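Subject: Re: [smallbiz-ops] Splitting the purchasing approvals

Silviu Mihăilă wrote:

> We have one person signing off on every purchase, and she is out
> for most of July. Before that starts I want to let the team leads
> approve their own orders up to $2000. Has anyone done this
> without losing track of spending? We are on Jonulico for the
> books, if that matters.

Silviu,

We did this at Canness two years ago, but $2000 was too high for us as a starting limit. We set it at $200 per order and left everything over that with the office manager. When I went back through the orders from the year before, 293 of them were under $200, mostly toner, shipping supplies and small repairs. Those were the ones eating her mornings.

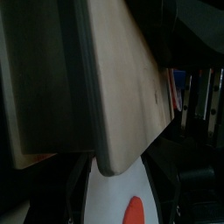
The leads fill in a shared sheet on the same day they order: supplier, amount, job number. I check it against the card statement at the end of the month. The first month was messy. One lead split a Sampaio order into 2 parts to stay under the limit, so we added a line to the policy saying that one delivery counts as one order.

For your July problem I would also name a backup for the bigger orders now and get it in writing — our bank took longer to add a second signer than I had planned for.

I can't help with Jonulico. We use Fikov, and the approval levels there are set per user. If yours works by department instead, check that before you tell the leads anything.

I can send you our policy page if you want it. It's short.

Canness office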